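Clulten Toy Library, minutes of the sorting meeting, 7 August 2020

Taken by me, Hamish Sheehan, as I had the only pen that worked. Apologies if I've missed anybody's best remarks, I was also trying to drink my tea!

Last minutes
Read out and agreed. The Andden Road key has been found (thank you, whoever posted it through my door).

Money
We have £2,712 in the account, which cheered everyone up until we got to the roof. Pusenik's have quoted for the gutter and we agreed to say yes before they change their minds. I'm to ring them.

Shelving
Long chat about this. The Kubo units are sturdy but too deep, and things vanish at the back for months. Agreed to put games and jigsaws on them and keep the soft toys in boxes at a height the little ones can reach. I said I'd label them, and I will, I promise.

Soft toys
We did this one standing up, with the toys out on the tables, and it took far longer than it should have because people kept picking up favourites. The catalogue says 91 and we all think that's out of date. Agreed that anything with a loose eye or a split seam goes to the mending bag, and everything else gets washed before it goes out on loan again.

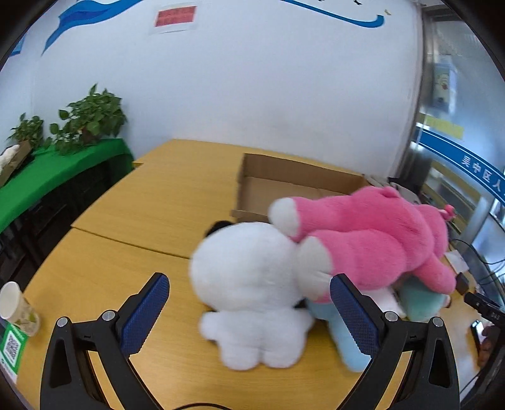 There was some feeling that big fluffy ones take up too much room for what they are, but they're the ones children ask for, so they stay. Small ones can go out in pairs on a single ticket. We also agreed to stop taking any more bears until September, and I'll put a polite notice on the door.

Loans
Limit stays at 2 toys per family. A suggestion to raise it was talked over and left for next time.

Any other business
Late fee goes up to 20p. The kettle needs descaling. I've offered to bring the stuff for it if somebody reminds me.

Next meeting in September, same room, date to be sent round once I've checked the hall diary.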